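Speaker notes — "Can it do the dishes yet?"
Skundilier evening talks, 5 May 2021
Time: 21 minutes, then questions

Start slowly. Say good evening, say thank you for the invitation. Do not apologize for my accent, last time I lost one full minute on it.

First sentence to say: "I want to talk tonight about plates." Wait. Then show both pictures, and leave them on the screen while I speak the first part.
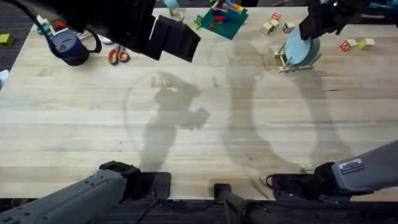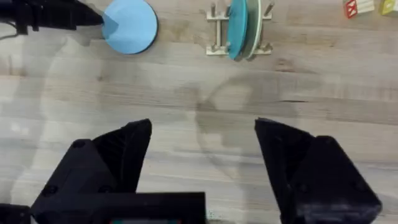 Two arms, a rack and a blue plate, on the same table.

Part 1. Why the plate is a good question

Ask the room who washed a plate today. Ask them how they did it. They will not be able to tell me, and this is my point. We do this work with the hands while the head is somewhere else. When I try to write down all the decisions for one plate, I fill a page. Where to hold it. How hard. When to turn the wrist. When to let go (this is the difficult one, people always think the difficult one is to grab).

A plate has a thin edge and a wide face. If you hold only the edge, the rest of it wants to turn. The slot in a rack is narrow. So you need to know the angle of the plate after you took it, and it may be different from the angle you wanted.

Say here: a gripper with two fingers is a very simple hand. It opens and it closes. Let the audience try it: take your pen with two fingers and do not bend them. Give them half a minute. They will laugh, let them laugh, then continue.

Part 2. What was promised

Short part, do not get lost in history. In the old advertisements for home appliances there is always a lady who sits in a chair and the house works for her. I have a clipping from 1923 which says that the housewife of the near future will "only supervise." Read it aloud. I bought it at a flea market for almost nothing and I am still happy about it.

Then say: some of that came true, but in boxes. The washing machine is a box. The dishwasher is a box. We bring the work to the box, we put it inside in the correct way, and we take it out again. The machine does the middle. The beginning and the end stayed with us.

I should repeat this sentence, because the rest of the talk stands on it: the machine does the middle.

Part 3. What I saw at Londoño

Explain that Londoño is a small shop which repairs and rents catering equipment. They receive crates of plates, cups and trays, they check them, wash them, and put them in racks. I spent two days there in March. I asked if I could stand in the corner and take notes, and they said yes if I also carried crates.

Numbers for this part, say them slowly:
— 149 crates in the two days
— 48 of them had something inside which was not on the list

I like the second number more. What was in them: napkins, a phone charger, forks in the cup crate, once a child's shoe. The worker takes the shoe out and puts it on a shelf. He does not stop to think. For a machine this is a different job from the job it was given, and it must first notice that it is a different job.

If somebody looks bored, tell about the tray which was stuck to another tray with syrup. If not, skip it.

Part 4. Where are we now

Be fair here. Last year I was too negative and two people from the field came to me after, very polite, and they were right.

What goes well, in my opinion: taking one known thing from one known place. Repeating it. Working with two arms, where one holds and the other helps, goes much better than when I first gave this talk. Learning from a person who shows the movement also goes better.

What goes less well: things that lie on top of each other. Things that are clear like glass. Soft things. A table where many different things stay together and only one of them is for you. And speed! A person at Londoño fills a rack while he talks about football. When I see a demonstration video I always look in the corner to find if it says that the video is made faster.

Mention Covo, the sorting bench that Jornine was offering to small workshops. I saw it one time. It was good with boxes and it was not so good with bags. The shop owner who had it told me, "It is a good colleague but I must prepare everything for it." I think she gave a better answer than I have in this whole talk. Maybe say so.

Part 5. My answer

The question was, can it do the dishes yet. My answer is: one plate, yes, often. The dishes, no.

Explain the difference. "The dishes" means also the pan with burned rice, the glass on the windowsill, the knife under the foam, and to decide that the sponge is too old. It is a job without a clear border. On the shop floor the border is clearer, so I expect it there first, and in the home later. I will not give a year. If somebody asks for a year, smile and drink water.

Possible questions:
Will people lose work? — Say what I heard at Londoño: they cannot find enough people for the washing side, and they would keep everybody they have. One shop is one shop, say this also.
Is it safe near children? — I do not know enough. Say that I do not know enough.
Why not build a different kitchen? — Good question, I hope it comes. We did it already one time for the dishwasher. Talk about plates that are all the same size.

Bring: clipping in its plastic cover, pens for the finger exercise, water.

Comments (3)

platewasher_retired
I was in the second row. The pen exercise was fun but half a minute is too short, my neighbor was still looking for his pen. Please also tell the syrup story next time!

M.
You say the letting go is harder than the grabbing. For heavy pots I would say the opposite. Did you see any pots at the shop?

gridandspoon
"The machine does the middle" is now written on our fridge. My husband says he does the middle too.

Contact | © 2021 Skundilier evening talks | Back to top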